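Folding boxes, and what to do with too many of them

30 Jun 2018

Most of this week went to packaging. I sell a few small things through the shop page, mainly the soap dishes and the drawer knobs, and for a long time I mailed them in whatever I had on the shelf. That meant padded envelopes, cut-down shoe boxes and a lot of tape. The knobs survived it. The soap dishes mostly did, but I replaced 4 of them last year out of my own pocket, and that was enough.

So I ordered proper boxes. I looked at Groen first because a lot of people on the forum use them, but their smallest size was too deep for a single dish. Pestton had the right depth but only in plain brown. In the end I went with Lalolico, who do a small flat one in a color they list as mint. The minimum order was bigger than I wanted. I now own 2,678 of them, less the ones I have already ruined.

The color is the first thing people ask about. On the Lalolico page it looks close to white. On my table it is more of a green, and depending on the lamp it goes toward teal. I don't mind it. I had planned to put a Wurov paper band around each one and I may skip that now, as the bands are dark red and the two together look like a holiday card.

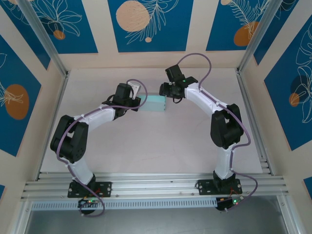 Light teal block on the pale tabletop.

I like a plain shape like that for mailing. A low rectangle stacks, it sits flat under a label, and you can line up a row of them in a carton without much filler. The old shoe box pieces never did that, and I was always stuffing newspaper into the corners.

Folding is the slow part. The sheets come flat with the creases already pressed in, and the instructions are one drawing with arrows. My first dozen were bad. I was bending the long sides all the way up and then trying to force the ends in between them, and the corners would buckle. What works better for me is to run every crease once in both directions before doing anything else. Then I bring the long sides up partway, set the ends, and close everything together. If one flap gets ahead of the others it fights you for the rest of the job.
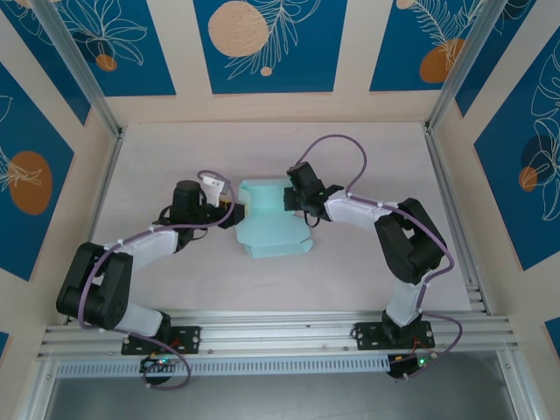 The halfway stage is where I lose most of my time. The box wants to open back up, so both sides have to be held in while the flaps get sorted out. Pressing from one side only makes it slide across the table. I tried a heavy book on one edge, which held it but left a dent. A strip of rubber shelf liner underneath was better, though it picks up lint and the lint ends up on the box.

A few other notes for anyone doing the same job. Fold at table height, or your shoulders will let you know. Keep the flat sheets in their wrapper until you need them, because mine started to curl after a couple of damp days. Don't fold the whole order ahead of time either. I folded a large batch on Tuesday, felt good about it, and then had no place to put them. They are in the bathtub at the moment.

I have 2,074 still flat. The plan is to fold one tray each evening and have the rest done by the end of August, before the fall orders pick up. The dishes in the plain glaze will ship in the new boxes starting with the next batch. Knobs will stay in envelopes until the old stock of envelopes runs out.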